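About us

Who we are

Harnier is a small cooking school with one kitchen and one long table. We teach home cooking from several countries of Asia, and we teach also how to lay the table, how to serve and how to eat together. Our courses are for adults who cook at home, for families, and for groups of colleagues who want to spend an evening with something warm in a bowl.

The school was opened by Aitana Nieto. Before this she worked for 12 years in restaurant kitchens, first washing, then cutting vegetables, then as a cook. She liked the work but she missed to see the people who ate her food. In a restaurant kitchen you send the plate out and it comes back empty, or not empty, and you must guess the reason. At Harnier the cooks and the guests are the same persons, and they sit down with us at the end of every lesson.

How we started

The first lessons took place in Aitana's own flat, with four chairs and a borrowed pot for rice. The pupils were neighbours. After one winter the flat was too small, and we moved to our present rooms in Ovlow, in the street behind the old post office. The kitchen was already there, with its pinkish-mauve cabinets and its curved counter. We were told by several friends that we should change the colour. We have kept it, and today many pupils recognise us by it.

Since the opening we have given over 400 evening lessons. Many of our pupils come back for a second course, and some of them have later brought their parents or their children.

What we teach

Our basic course has six evenings. We begin with rice and with simple broths, then we go to noodles, dumplings, steamed vegetables and fish. The recipes are printed on paper and you may write on them as you like. We do not use rare ingredients if there is a good one in the shop near to you. When a special sauce is needed, we show you the bottle, we taste it together, and we tell you how long it can be kept in the fridge.

We have also shorter lessons on one subject only. The most popular is the dumpling lesson, which takes place on 2 evenings because the folding needs patience. In April we added a lesson on pickles, and it will stay in the programme.

The table

A part of every course happens at the table. For many beginners the chopsticks are the difficult point, and we take time for them before the food is served. The lower stick rests quietly between the thumb and the ring finger, and only the upper one moves. We practise first with pieces of sponge, later with beans, and at the end with noodles – the noodles are easier than people expect.

We like a table with some colour on it. Our cloths have patterns, and they do not always match the bowls. The chopsticks stand together in a holder on the table and everybody takes a pair from it. They are of different browns, so it can happen that your left one and your right one are not sisters. For the practice this makes no difference.

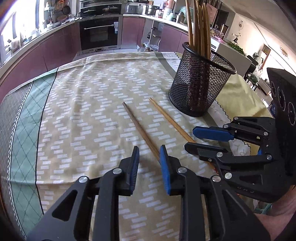
Our rooms

The kitchen and the table are in the same room, so that the person who stirs the soup can still take part in the conversation. There are aprons for all sizes. The entrance has one step, and we have a ramp which we put out if you tell us before your visit. Bicycles can be left in the yard.

Please inform us about allergies when you book. We cook with sesame, soya, egg and wheat in nearly every lesson, and we can plan another dish for you if we know it two days earlier.

Who works here

Aitana teaches the basic course and the dumpling lesson. Two other cooks help her with the groups, and they also do the shopping on the morning of each lesson. Our bowls come from the Mfaume pottery, which makes them a little heavier than usual after our wish. Knives are sharpened for us at Ostska, two doors further.

Visit us

If you are not sure whether a course is right for you, you are welcome to come and look at the kitchen and drink a tea with us. Please write a short message before, so that somebody is there to open the door. Gift vouchers can be collected at the school or sent by post.

Page last updated: 2025-05-07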